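Home | Notebook | Training log | Templates | Search

July, 8 a.m.

Second pass through the Trindus refresher on gifts and hospitality. The course is still 30 slides long and still puts the one rule people break on the last slide, after the part where they've stopped reading. Moved it to slide two. We'll see if anyone complains, which would at least prove they opened it.

Pulled the completion list from Lisus. It says 870 people finished out of 1000. It also says a good number of them finished in under a minute, so either we employ very fast readers or the Next button works without waiting. Tried it myself. The Next button works without waiting.

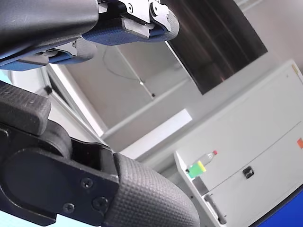 Wrote to Mandix asking for a minimum time per slide. They can do it, but the setting applies to every course on the account, including the fire drill one, where I would like people to move along. Asked for a per-course switch. Ticket open.

Lehtinen's supplier declaration came back signed, with the conflict of interest box left blank again. Blank is not the same as "none" — I have now typed that sentence so often it should be a macro. Sent it back.

To do:
- reword quiz item 8, both answers are right
- check whether people on leave count as overdue (Lisus says yes, policy says no)
- ask who owns the old gift register, the spreadsheet one with the merged cells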